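Wood glue squeeze-out keeps showing up after stain — what am I missing

kedance_kate
Posted in Finishing

Refinishing an old kitchen table, top had two splits so I glued and clamped them. Wiped the extra off with a damp rag, let it sit overnight. Sanded. Put the first coat of stain on and now there's a pale stripe down both seams, like the stain just skipped it. Sanded one back and restained, still there but fainter. Do I have to strip the whole top? It's going to my sister in September so I have a bit of time, not tons.

Nhyira Atinga
Don't strip it. The damp rag is the problem, it thins the glue and pushes it down into the pores. You wipe it and it looks clean and it isn't.

What I do now — leave the squeeze-out alone till it goes rubbery, half an hour or so, then lift it with a dull chisel. Comes off in one string. For yours, card scraper along the seam, with the grain, light passes. Then sand the whole board that seam is on, edge to edge, same grit you finished with. Spot sanding gives you a shiny patch and then that takes stain differnt too.

Before you restain, wipe with mineral spirits. Any glue left shows up lighter while it's wet. Did 3 tables this way, only had to go back once and that was me rushing.

flevham_dad
just paint it

oldshop2669
Agree with the scraper. Would add, check the underside too if you're staining both faces, everybody forgets. And if its a gel stain you can sometimes hide a faint line with a second coat, let the first one dry all the way. Not perfect but from standing height you won't see it. Test on the inside of an apron first. Mine took 5 days to cure in a cold garage so don't plan on a weekend.

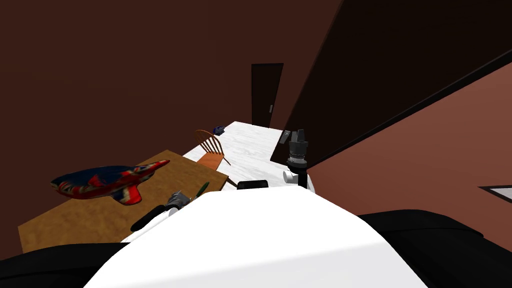
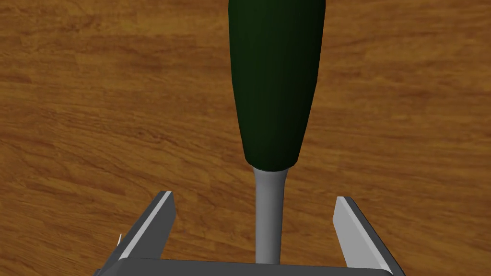
Page last changed: September, 6:01 pm

Thread stays open, post back if the line is still there after scraping. Please say what stain you used, oil or water, folks keep leaving that out.

Related threads
Getting old wax off before you sand
Erov hardwax oil over stain, anyone tried it
Clamps leaving black marks on oak
Which grit to stop at for a kitchen table
Oláh bench plans, missing page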